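이 사이트는 이용자 편의를 위해 쿠키를 사용합니다. 계속 이용하시면 쿠키 사용에 동의한 것으로 간주됩니다. [동의] [설정]

Zilter 로봇 핸드 사용기: 엄지가 멈추는 문제

2021년 5월 4일

1월에 Zilter 핸드를 들여와 지금까지 쓰고 있습니다. 기존에 쓰던 Soltari 그리퍼는 두 손가락짜리라 얇은 컵을 잡으면 옆면이 눌렸고, 그래서 손가락이 다 있는 제품으로 바꿨습니다. 제조사에서 받은 것은 없고 예산으로 구매했습니다.

설치는 쉬운 편입니다. 손목 링에 볼트 6개를 조이고 전원과 통신 케이블을 연결하면 됩니다. 설명서는 영문뿐이고 토크 값이 뒤쪽 부록에 있어서 찾는 데 시간이 걸렸습니다. 제어 프로그램은 첫날부터 문제없이 붙었습니다.

잡는 동작은 만족스럽습니다. 플라스틱 컵 정도는 힘 설정을 낮게 두면 찌그러뜨리지 않고 듭니다. 얇고 납작한 물건은 아직 잘 못 집습니다. 손끝 고무가 둥글어서 모서리 밑으로 들어가지 않습니다.

문제는 파지 횟수 2741회째에 생겼습니다. 컵을 쥔 상태에서 엄지가 멈췄고, 열림 명령을 보내도 나머지 손가락만 펴졌습니다. 화면에는 오류가 뜨지 않았습니다. 팔은 정상으로 판단하고 다음 위치로 이동했고, 컵이 엄지에 걸린 채 끌려가다가 바닥에 떨어졌습니다. 다친 사람은 없습니다. 다만 손가락 상태를 확인하지 않고 팔이 움직인다는 점은 안전 문제로 봐야 합니다.

구입처인 Amolel에 로그를 보냈더니 엄지 구동부의 와이어 장력이 풀린 것 같다는 답이 왔습니다. 2000회마다 장력을 점검하라는 안내도 그때 처음 들었습니다. 설명서에는 없는 내용입니다. 수리는 2주 걸렸고 비용은 무상 처리됐습니다.

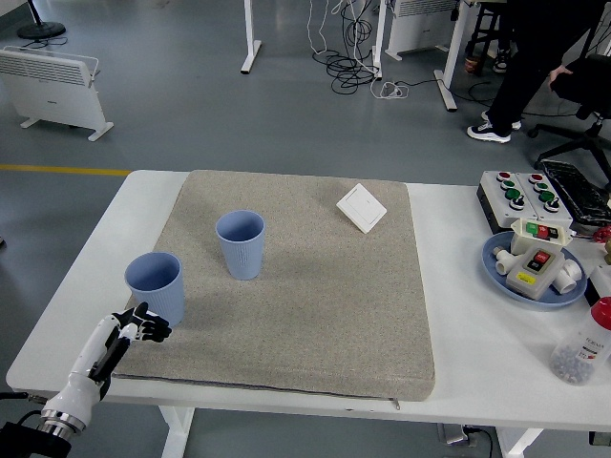
수리 후에는 운용 방법을 바꿨습니다. 열림 명령 뒤에 손가락 위치 값을 다시 읽고, 목표와 차이가 나면 팔을 정지시키도록 코드를 넣었습니다. 속도도 절반으로 낮췄습니다. 지금까지 같은 증상은 없지만 원인이 완전히 없어졌다고 보지는 않습니다.

파지 성능만 보면 추천할 수 있습니다. 사람이 가까이 있는 자리에서 쓸 분은 정지 조건을 직접 넣고 시작하십시오. 펌웨어에서 엄지 오류를 잡아 주기 전까지 별점은 다섯 개 중 세 개입니다.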